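The Chair at Nikolaidis

Costel Delić had bought the book in November, and by spring he had read 30 pages of it. They were not even the same 30 pages. He had read the first chapter several times, always in the evening, always with the laptop still open on the other side of the kitchen table. When a message came from Curnon he answered it, and when he returned to the book he did not remember who was the brother and who was the husband, so he started again.

His apartment had one room and a kitchen. Before, he used to take the bus to the office in Wurnodley and come home tired, and the tiredness had belonged to the office. Now it lived with him. He ate where he worked. Once he had dreamed that he was correcting an invoice, and in the morning he looked, and the invoice had the mistake in it.

His sister said on the phone that he needed a proper chair.

"I have a chair," said Costel.

"You have a chair for work. I mean a chair where it is not possible to work."

So after lunch, on a day when the system was down and there was nothing to correct, he walked to the furniture store of Nikolaidis, at the end of Rellberg Street, and he took the book with him in his coat. He did not know why he took it. Perhaps he wanted to test if it would fit on the arm of a chair.
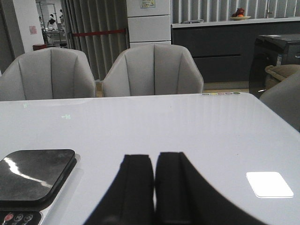 A shine on the white tabletop.

The store was on two floors and smelled of cardboard and new cloth. Upstairs they had made small rooms without ceilings, each one with a lamp, a rug and a shelf. In the third room there was a green armchair with high sides. Costel sat down in it as one sits in a doctor's waiting room, with his knees together. Then he leaned back. The sides of the chair came forward a little past his ears and the store became quiet.

He took out the book and opened it at the beginning, from habit. The brother came home from the sea. The husband did not want him in the house. Costel turned the page, and later he turned another, and at some moment he passed the place where he had always stopped, and he did not notice it.

"Sir," said a voice. It was a woman in a gray cardigan with a measuring tape around her neck. "We close in five minutes."

He stood up so quickly that the book fell on the rug. "I am thinking about this chair," he said.

"Of course."

"How much does it cost?"

She told him. It was more than he paid for the apartment in a month. He nodded slowly, as if it was a price he had expected, and he walked once around the chair and looked at its legs.

"I must measure at home," he said. 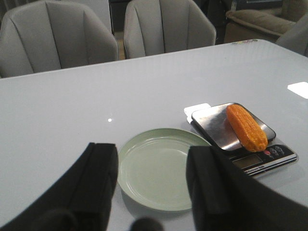 He measured at home. The chair would fit only if he moved the table against the stove, and then it would not be possible to open the oven. He drew this on a piece of paper, first with the chair by the window and then with the chair by the door. He worked on the drawing until midnight, and he was surprised that he had not looked at the laptop.

The next week he went back with the drawing, and he really meant to discuss it. But the woman with the measuring tape was busy with a couple who wanted a bed, so he sat down to wait. The husband had hidden the letter in the flour. Costel had suspected it. He read until his feet were cold.

After this he went when he could. He told Curnon that between 3 and 5 he was not at his desk, and he waited the whole evening for somebody to object. The answer was one word, "Noted." He read it twice to see if it was angry.

The woman's name was Nikolaidis also. Her father had opened the store and she had the upstairs. She did not ask him about the measurements anymore. One afternoon he found that the lamp in the third room had been moved from the left side to the right side, where it did not make a shadow of his hand on the page.

He finished the book on page 412, with rain on the big windows. He stayed sitting with it closed on his knees. He felt a little sick, as after a long train journey.

"How was it?" she asked. She was writing a price card for a shelf.

"The brother goes back to the sea."

"That is sad."

"I don't know," said Costel. "I think he liked it there."

She put the card on the shelf and stepped back to see if it was straight. Then she told him that the green chair was sold. A lady from Wurnodley had bought it that morning, and the truck would come for it on the weekend.

"Ah," he said.

"There will be another chair in this room. I think a blue one. It is lower."

He put his hand on the arm of the green chair, where the cloth had become a little smooth, and he hoped the lady from Wurnodley would not mind it. Then he buttoned his coat and asked her where in the neighborhood a person could buy a book at this hour.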